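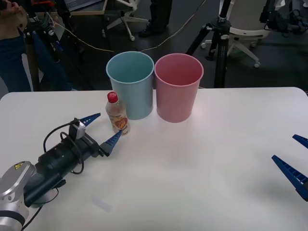
Plastic tumbler (household)

A plastic tumbler is a drinking cup with no handle and no stem, made from molded plastic and meant to be washed and used again. I've been writing the tableware entries for the Plisotia home encyclopedia for a while now, and this is the one I was most looking forward to (yes, really!), so forgive me if I ramble a little.

Name

The word "tumbler" is much older than plastic. The story you hear most is that early glass ones had a rounded or pointed bottom and would tumble over if you put them down before you'd finished your drink. I can't swear that's how the name came about, but it gets repeated everywhere. In my house they're just cups, and I'll use both words.

Shape

Most plastic tumblers are wider at the top than at the bottom. That slope is called the taper, and it does a couple of jobs at once: it lets the cup slide out of its mold at the factory, and it lets one cup nest inside another in your cupboard. A steep taper gives you a nice short stack but a small base, which can mean a tippy cup. A gentle taper stands better and stacks taller.

Then there's the rim. Cheaper cups may have a plain cut edge, and plenty of others have a rolled one, where the plastic curls outward into a little lip. I'm a rolled rim person all the way – it's softer on the mouth, it stiffens the cup so it doesn't squash when you grab it, and it gives your fingers something to catch when you're pulling a stack apart.

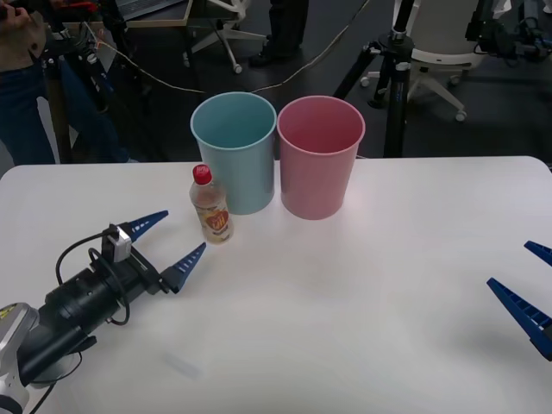 Color is where people get attached. Pastels like pale blue and soft pink are old favorites, and a pair in two colors saves a lot of arguing over who had which. My friend Wubit Hadgu gives every guest a color on arrival and they keep it for the whole visit, which I've since copied. Light colors have one drawback, and it's tea. Leave some in overnight and you'll get a tan ring that takes real work to shift.

Use with bottled drinks

A small bottle with a screw cap is the tumbler's natural partner. You can split one between two cups, put the cap back on if there's some left, and nobody has to drink from the bottle. Milky or cloudy drinks often settle while they stand, so give the bottle a gentle turn with the cap on before you pour (gentle if it's fizzy, please!). Stand the cups close together and pour a little into each, then go back and top up. It comes out much more even than filling one first.

Tall cups want setting well in from the edge of the table, especially when they're empty and light enough for a sleeve to knock over.
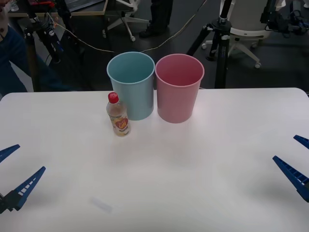 How do you separate two plastic tumblers that are stuck together?

Stand the bottom cup in warm water and put cold water in the top one, wait a minute, then twist gently and pull. The outer cup loosens a touch and the inner one shrinks a touch, and they usually come apart. Skip boiling water, which can warp the plastic for good.

Cleaning and storage

Check the underside for a dishwasher mark before anything else. If there isn't one, wash by hand with a soft sponge, as the scratchy side leaves fine lines that hold on to stains. For that tea ring I use a paste of baking soda and water and leave it on for a bit. Let the cups dry all the way before stacking, or you'll trap water between them and end up with a musty smell.

See also: Beaker; Rolled rim; Stacking tableware

Plisotia | Contact the editors | Page last changed October 15, 2024 | Copyright Plisotia | Back to top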